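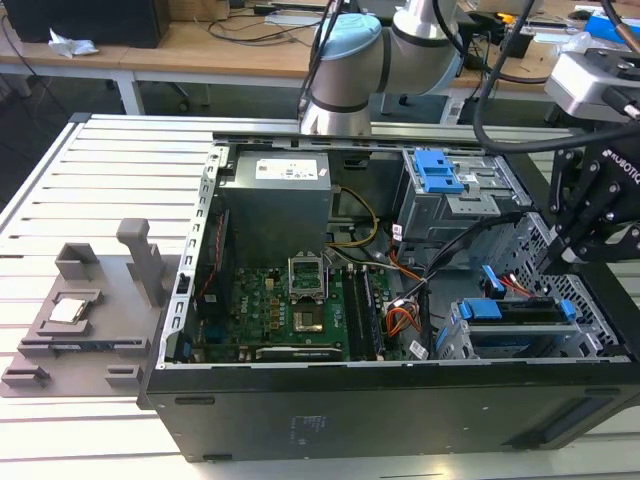
Clasta im Test: Schrauben lassen oder selber schrauben?

Wer in der Werkstatt steht, hört seit Jahren denselben Satz: Bald macht das die Maschine. Clasta, das Softwarepaket von Tavlow für Roboterarme, soll nun Rechner zerlegen und wieder bestücken. Die Jahreslizenz kostet 1.270 Euro, Arm und Greifer gehen extra. Ich war skeptisch und bin es geblieben.

Das Einrichten zog sich über zwei Tage. Jedes Teil braucht seinen festen Platz in einer Halterung, sonst findet Clasta es nicht zuverlässig wieder. Bei uns liegen Prozessor und Speicherriegel deshalb in einer Schale aus dem 3D-Drucker neben dem offenen Gehäuse. Bis so eine Schale passt, hat ein Lehrling den halben Rechner zusammengebaut -- und zwar ohne Schale.

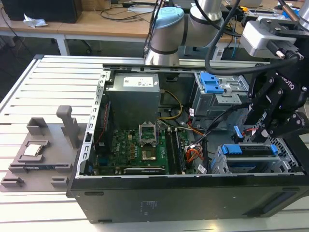

Bucur schreibt dazu, ich sei zu streng: Bei ihnen laufe Clasta seit November, immer mit demselben Gehäusetyp, und der Arm schaffe bis zu 40 Riegel pro Schicht. Man müsse ihm eben die langweiligen Sachen geben und die Finger von den Kabeln lassen.

Mag sein. Nur bestehen alte Bürorechner nun mal zum guten Teil aus Kabeln. Sie hängen quer über dem Mainboard, und jeder Vorbesitzer hat sie anders verlegt. Einen Riegel gerade in den Slot zu drücken, gelang in meinem Test meistens. Beim Prozessor habe ich jedes Mal die Hand am Notaus gehabt. Ein Sockel verzeiht nichts, und 33 Minuten für einen Umbau, den ich nebenbei beim Telefonieren erledige, sind kein Argument.

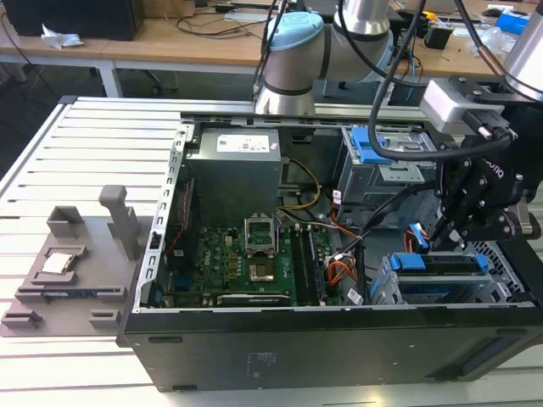 Und zu Hause?

Tavlow wirbt damit, dass dieselbe Software später auch Spülmaschinen ausräumt. Das glaube ich, wenn ich es sehe. Ein Gehäuse ist wenigstens eckig und hält still, eine Besteckschublade sieht jeden Morgen anders aus. Für große Serien mit einem einzigen Modell kann sich Clasta lohnen. Für kleine Werkstätten: abwarten und den Schraubendreher behalten.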